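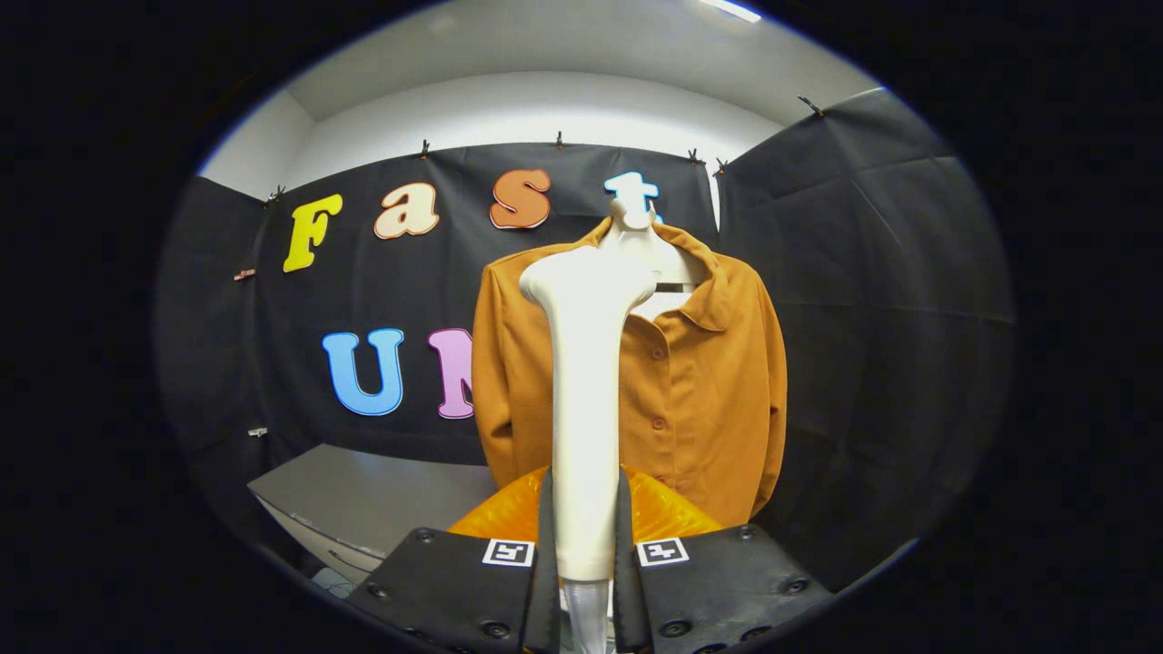
About Kirholm

Kirholm is a small company with a plain sort of job: we gather examples for people who are teaching robots to do things with their hands. Somebody at a lab or a robot maker writes to us and says they would like their machine to learn how to deal with shirts, or mugs, or drawers that stick a bit, and we set up a table, pick up our hand-held grippers and do the task over and over until there is enough for the learning system to chew on. Then we check it all, label it, pack it up and send it off. We have been asked at more than one family dinner whether this is a real job, and we are happy to say that it is, and that we like it very much.

How we got started

The company was begun by Rostyslav Tkachenko and Stefaniia Holovko, who met while working at a repair shop for packing machines in Sostbridge. Rostyslav fixed the arms and Stefaniia wrote the programs that told them where to go, and between them they spent a great many evenings grumbling that every new box size meant writing everything again from the top. When they read that other people were having some luck letting machines learn from recorded examples, they borrowed a corner of the shop after hours and tried it with a stack of dish towels. The first 86 recordings were, in Stefaniia's words, "a very complete study of how to drop a towel," but they kept them, and we still show them to new people on their first morning (the one with the coffee cup is a favorite).

Our first paying customer was Zakharchenko, a family firm that cleans and presses work clothes and wanted to know whether a machine could someday help at the hanging rail. They asked for 200 examples. We delivered them late, learned a lot about collars, and have been friends with them ever since. Clothing has stayed close to our hearts, and it is still the largest part of what we do.

How the work goes

A new project starts with a conversation, usually a long one, because "hang up a shirt" can mean a surprising number of things. Does it start on the hanger or in a heap? Are the buttons done up? Does it matter which way the collar faces? We write the answers down on one page, in everyday words, and both sides sign it before anybody picks up a gripper.

After that we build the setting. For our shirt work we hang black cloth behind and to the sides of the work area, clip it along the top, and put up big colored letters on the back panel. The shirts themselves come in as many colors and fabrics as we can lay our hands on. Mustard is well loved here, and so are flannel and anything with a stubborn cuff.

Then comes the recording. The person doing the task holds a two-fingered gripper with a small square marker on each finger and a wide-angle camera looking out over the top, so that every example shows the fingers and the work together. It feels clumsy for the first day or two and then, rather suddenly, it doesn't. We ask people to work at their own natural speed, to take a break whenever their wrist asks for one, and to leave their mistakes in. A fumble that gets put right is worth having, and we label it as just that.

Every recording is watched from start to finish by somebody other than the person who made it. Yes, all of them! It is slow, and we have been told so by customers in a hurry, but it is how we catch the sleeve that slipped or the marker that went out of view, and we have no plans to give it up.

Who we are

Rostyslav looks after the grippers and the workshop, and will gladly talk to you about finger pads for as long as you can stand it. Stefaniia runs the projects and writes the one-page plans. Around them is a team of recorders and checkers, most of whom came from other kinds of work altogether: sewing, baking, stocking shelves, nursing. We have found that people who have used their hands for a living notice things the rest of us miss, and when we hire we care a good deal more about patience than about degrees. Everyone on the team both records and checks, taking turns, and everyone is paid by the hour and never by the recording.

Where to find us

We left our borrowed corner some time ago and now have our own rooms in the old Herkby building in Sostbridge, up one flight of stairs, with the blue door. Visitors are welcome on weekday afternoons if you write ahead, and school groups are welcome too, though we ask for no more than one class at a time. Each April we hold an open day when anyone can try a gripper for themselves and hang up a shirt or two. The record for a first-timer is 68 shirts, set by a retired tailor who would not stop for lunch.

If you have a task in mind, large or small, write to Stefaniia and tell her what you would like your machine to learn. Our smallest order is 100 examples, and we answer every letter.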